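Projects > Dankwa Fund > Reports from grantees

We use cookies to remember your settings and to see which pages get read. By staying on this site you agree to this. OK

Dirngate Clothing Exchange: progress report to the Dankwa Fund
Prepared by Hanna Hordiienko, project coordinator
2 August 2022

Dear friends at the Fund,

I promised myself this report would be shorter than the last one, and I can already tell you that I won't keep that promise, so please pour yourselves something nice before you begin. There is a lot to tell, most of it good, and a couple of things that have gone slower than I wrote in the plan you approved in March.

First, the school clothes. Your grant was given so that families in Dirngate could trade outgrown school clothes for bigger ones without any money changing hands, and our goal for this first stretch was to sign up 80 families. We have 90! I was so pleased when I closed the sign-up sheet that I phoned my mother. Quite a few came to us through the school office, which put our flyer in the enrollment packet, and the rest seem to have heard from a neighbor or a cousin. The families on the Imovberg side of the river are still under-represented, and I would like to do better by them. The bus that used to come straight across now goes the long way around, and with two small children and a bag of clothes that is a real outing.

Sizes are our steady headache. People bring us plenty of things for five- and six-year-olds, and those go out again almost as fast as they come in. From twelve up it gets thin. Older children wear their clothes longer and harder, and what's left at the end of the year is often only good for patches. We spent part of the clothing line of the budget on bottoms in the larger sizes, as we agreed on the phone, and I have kept every receipt in the green folder. Navy is what the schools ask for, so navy is mostly what we look for, although the middle school now allows gray as well and I wish they had told us sooner.

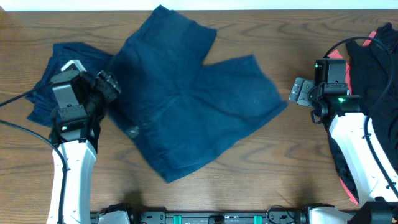
Blue clothing on the wooden tabletop, in both pictures.

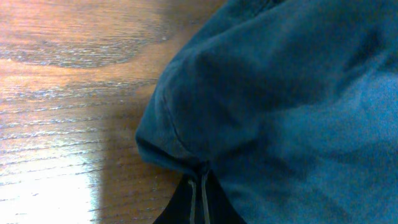 Mending has become a bigger part of the work than I expected. In the application I gave it one line, and I believe I called it "minor repairs," which makes me smile now. Hems, split seams, zippers that have given up, knees of course. We hold a mending evening every other week, and people come who have no children in the schools at all – they like the company and the tea, and they are wonderfully patient with beginners. We had planned for 36 repaired pieces by this point and we have logged 100. I should say that the log counts a hem and a button on the same skirt as one piece, so if anything it is on the low side.

The sewing machines are the part that has gone slowly. We ordered two reconditioned ones through Narance, and one arrived in good order and is in use at every session. The second came with the wrong foot pedal, went back, came again with the right pedal and no bobbin case, and is now waiting for that. Narance have been polite about it and have not charged us for the extra shipping. I have moved the money for the beginners' machine class into the fall, so nothing has been lost except time, and the class list is already full.

On the budget as a whole, we are under on printing and a little over on thread, needles and laundry soap. I had figured on people bringing things washed. Most do, but we wash everything again before it goes on the rail, and the soap adds up. With your permission I would like to move what is left of the printing money over to supplies. The spreadsheet is attached to the email this came with, and the second tab shows the change in yellow.

For the next few months I have my eye on winter coats. Parents have been asking since spring, and coats need more room than we have on our rails, so we are talking with the library about using their back hallway. They want to check the fire rules first, quite rightly. I would also like to try one exchange session in Imovberg itself, perhaps in the church hall, to see if the bus really is the trouble or if I have been blaming it unfairly.

I will call the office once the bobbin case has turned up. In the meantime, if one of you could let me know about the printing money before the supplies order goes in, I'd be very grateful, and you are always welcome to drop in on a mending evening.

With warm thanks,
Hanna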